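Brush storage, second attempt

I wrote in April about the drawer, and why keeping makeup brushes flat in a drawer was a bad idea. Two of them had bent bristles and one had picked up powder from everything else in there. The plan at the end of that post was to move to upright storage on the table. I have now done that, and these are the notes.

The requirements were simple. The holder had to stand on a white tabletop without looking like lab equipment, it had to stay put when a brush went in at an angle, and the opening had to be wide enough that a brush head would clear the rim. I wanted the daily brushes in it and nothing else. The rest went into a zip case on the shelf.

Hina Mughal suggested a drinking glass. I tried one. A glass works until you load one side of it, and then the heavy handles slide around the bottom and the whole bundle fans out. Clear glass also shows every bit of powder that falls in. I used it for 9 days and went back to looking.

What I settled on is a little pot made to look like a crumpled paper bag with the top rolled over, with a small animal looking out over the rim. I was not shopping for an animal. It was on a clearance shelf at Zaidi, next to the soap dishes, and it was the right size.
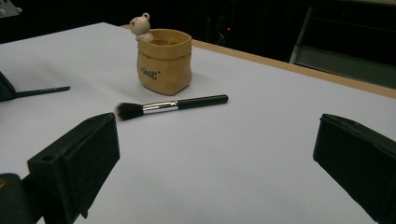

Depth matters more than most listings admit. If the holder is too shallow, the balance point of the brush ends up above the rim and the brush leans hard to one side. If it is too deep, the short ones disappear and you have to tip everything out. My longest handle is 157 mm and it needs a bit under half of its length inside the pot to stand without swinging. Anything with a large head needs slightly more. I checked each brush by holding it at the rim and letting go, one at a time, before adding a second.

The other variable is which end goes down. Handle down, always. A brush stored on its bristles takes a set within days, and a dense one is worse, as the outer hairs splay and stay that way. The figure on the rim takes up part of the opening as well, so the usable side is the opposite one. I keep the slim brush with the gold ferrule over on that side, dark handle down in the pot, where it has only a slight lean. The thicker brush with the silver ferrule and dark gray head is harder to place, and it spends more of its time lying on the table than I would like.

Washing order

Upright storage changes the washing routine a little, in that nothing goes back in the pot damp. Water runs down into the ferrule and loosens the glue. The sequence I use now:

Wipe the brush on a dry cloth until it stops leaving color.

Swirl the tip in 200 ml of lukewarm water with a few drops of mild soap. Keep the ferrule out of the water.

Rinse with the head pointing down. Press the water out with a towel, and do not twist.

Reshape the head with two fingers and lay the brush flat with the bristles over the edge of the counter.

Leave it overnight, then stand it handle down in the pot.

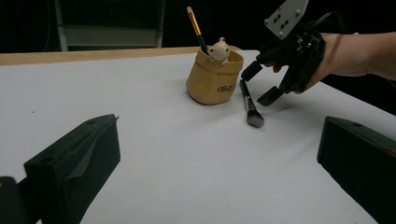
Drying is the slow part. A dense head can feel dry on the outside and still be damp in the middle, so I squeeze it near the base before deciding. Daniyal Lodhi uses a Curka drying rack that hangs brushes head down, and he gets the same result in less space. I looked at it, but it is one more object to store, and the pot with its dark script lettering and its animal peering over the rim already takes as much of the table as I want to give up. If I owned twice as many brushes I would probably buy the rack.

I also tried a filler. Glass beads hold a brush at any angle, but they collect powder and are tedious to rinse. Rice is worse. I have left the pot empty at the bottom apart from a circle of felt cut to fit, which stops the handles from clicking and skating. The felt comes out with tweezers and gets washed with everything else.

Things that have ended up in the pot anyway

A pencil. It is useful for marking the refill date on a box, and it stands up better than most of the brushes. I have stopped moving it back to the desk.

One nail file, removed. It scratched a handle.

A Duris eyeliner with a loose cap, removed after it marked the felt.
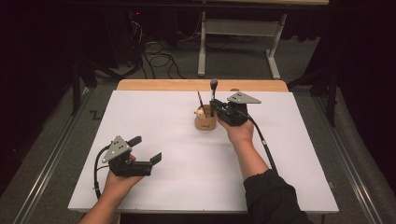 Still to do

The zip case on the shelf needs sorting. There are 5 brushes in it that I have not used since moving the daily ones out, and Shamim Rizvi has asked for two of those. I also want to try a second pot for the large powder brush, something heavier and wider at the base. Cirnen has a plain one in the right diameter, but the listing gives no interior depth — I have written to ask. Measurements will go in the next post if they answer.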